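Kivine update: stamina changes, the Laxdal region and your old saves

The February patch for Kivine went out to all players at 10 a.m. It is the largest one since launch, and it changes how stamina works in nearly every fight. If you have been away from the game for a while, read the next few paragraphs before you load a save in the middle of a boss.

Blocking no longer drains stamina when you hold the button. It drains when a hit lands on your shield, and heavy hits drain more than light ones. Combat lead Adel Younis said the old system punished people for being careful. "Players were dropping their guard to save stamina and then getting hit by the thing they had been waiting for," Younis said. "We wanted the cost to come at the moment of contact."

Dodging costs the same as before, but the second dodge in a row now starts a little later. Spear users will notice this most. The spear's charged thrust has been sped up to make up for it, and it can now be canceled into a sidestep until the arm is fully drawn back. Axes have not been touched in this patch. The team says they are next.

Enemies in the Derna marshes have also been adjusted. The reed stalkers used to attack in pairs with no gap between them, and there was no reliable way to answer the second one. They now wait until the first attack has finished. Their health is unchanged. The bog knight keeps all of his moves, but his grab has a clearer wind-up and no longer reaches behind him.

The new region, Laxdal, opens once you have finished the Derna quest line. It has 3 main dungeons and a traveling merchant who sells upgrade stone at 400 coins apiece. He moves each time you rest, so buy what you need when you see him. Enemies there hit hard, and most of them use delayed swings. Bring a shield you have upgraded at least once.

The patch notes list 1,046 fixes. Many are small, such as missing footstep sounds and item text that ran past its box. A few matter more. The elevator in Clollwood Keep no longer leaves without you, quest markers stay put after fast travel, and the bow no longer fires twice when the frame rate drops. Photo mode now remembers its last settings - a request that has been on the forum since the first week.
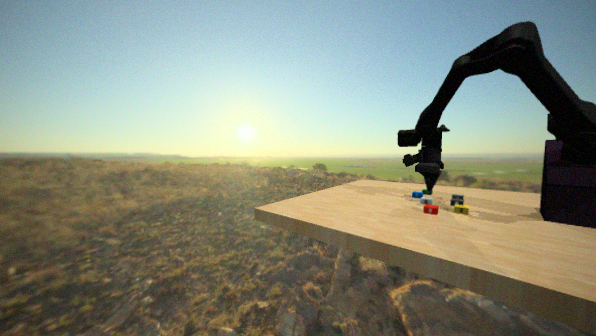

Do old saves work with the new patch?

Saves from any earlier version will load, but the game makes a new copy the first time you do it, and that copy can't be opened in the older version. Keep a backup if you play on two machines and only one of them is updated. Stamina upgrades you have already bought are kept, and you can refund them once at any shrine.

The studio also shared results from the winter time trial. There were 3,627 finished runs of Clollwood Keep, most of them with the short sword. Everyone who finished gets the gray cloak, which will show up in the storage chest at camp. It has no stats and can be dyed.

The axe changes are being tested now on the public beta branch. To join, open the launcher, go to Settings and pick Beta from the version list. Beta saves are kept in a separate folder.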